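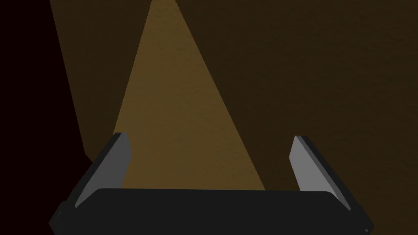
Sebastian Bălan
Lecturer, Furniture and Interior Materials

Course handout 6: Leather and wood in domestic seating groups
November 13, 2020

Read this before the lab. It covers grading of upholstery leather, finish types, wear testing, and the basics of moisture movement in small tables. Sections 1 to 3 are on the exam. Section 4 is background for the February project.

1. Structure of a hide

A hide has three usable zones. The grain is the outer layer, with tightly packed fibers and the hair pores. Below it is the junction, where the fiber bundles change size and direction. The lower part is the corium, where the fibers are thick and run at steeper angles to the surface. Tensile strength comes mostly from the corium. Surface hardness and appearance come mostly from the grain.

Thick hides are split horizontally. The top split keeps the grain. The lower split has no natural grain and is normally coated or brushed before use. A coated split can look very close to a top split when new. The difference shows in flexing: the coating on a lower split tends to crack along the fold lines, and the cracks do not close when the load is removed.

Terms used in this course:
Full grain: top split, grain surface not sanded.
Corrected grain: top split, sanded to remove scars, then embossed and coated.
Split: lower layer, coated or napped.
Bonded: ground leather fiber in a binder on a fabric backing. Not accepted as leather in your reports.

2. Finishes

Aniline finishes carry dye through the thickness and leave little or nothing on the surface. They stain easily and fade in direct sun. Semi-aniline finishes add a thin pigmented topcoat. Pigmented finishes have a full opaque film and give the best resistance to spills and rubbing, with some loss of softness.

To tell them apart in the lab, place one drop of distilled water on a hidden area and wait. On an aniline finish the spot darkens as the water is absorbed. On a pigmented finish the drop stays on the film. Semi-aniline results vary, so repeat the test at 2 locations and record both.

Brown is a poor guide to finish type. Medium and dark browns hide both dye variation and topcoat wear, and students regularly misidentify them by eye. Use the water test and the hand lens.

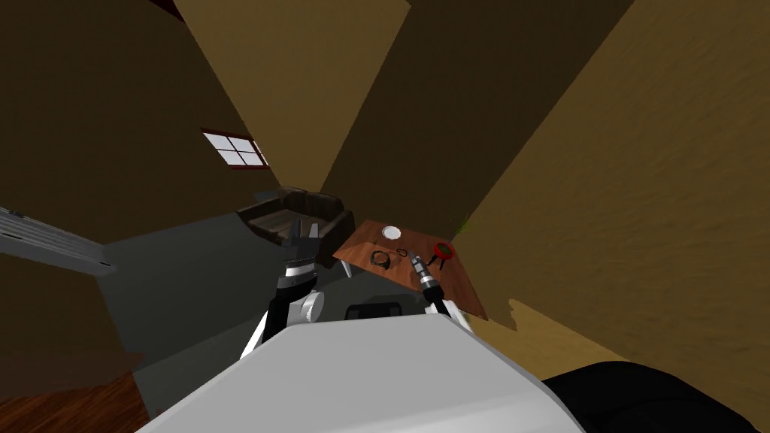
Fig. 2. Brown leather sofa and small wooden table.

3. Rub and flex testing

The rub test uses a weighted felt pad moved back and forth over a clamped specimen. Our procedure calls for 600 dry cycles on every specimen. Compare the rubbed area with an untouched control under the same lamp, and rate both the color change on the leather and the transfer to the felt. Wet rub specimens are prepared separately. Do not reuse a dry specimen for the wet test.

The flex test folds a specimen repeatedly along the same line. Stop the machine at 700 cycles, remove the specimen, and examine the fold at low magnification. Record:
a cracking of the film only
b cracking into the grain
c loose grain (fine wrinkles that remain after flattening)
d no visible change

Condition all specimens overnight in the humidity cabinet. Dry leather is stiffer and cracks earlier, and results from unconditioned specimens will be returned ungraded.

The Trallton and Clisari sample sets are cut from the back and belly respectively. Belly leather stretches more and has a looser fiber structure, so do not compare flex results across the two sets without saying so in your report.

4. Wooden tables: movement across the grain

Solid wood swells and shrinks across the grain as humidity changes. Movement along the grain is small enough to ignore at this scale. A solid top fixed rigidly to its frame will cup or split. The usual remedies are slotted screw holes, wooden buttons running in a groove, or figure-eight fasteners.

The plan set for the project is the Grulo side table, first drawn in 1936 and redrawn for this course by Yi-chun Fu. The original sheet shows the top glued to the rails on all sides. Identify the likely failure and propose a different fixing. Give the expected width change for your chosen species, using the shrinkage tables in Higuchi, chapter 5, and state whether you used the tangential or the radial value.

Hand in drawings on paper, with dimensions in millimeters. Lab sheets for sections 2 and 3 are due at the start of the next session.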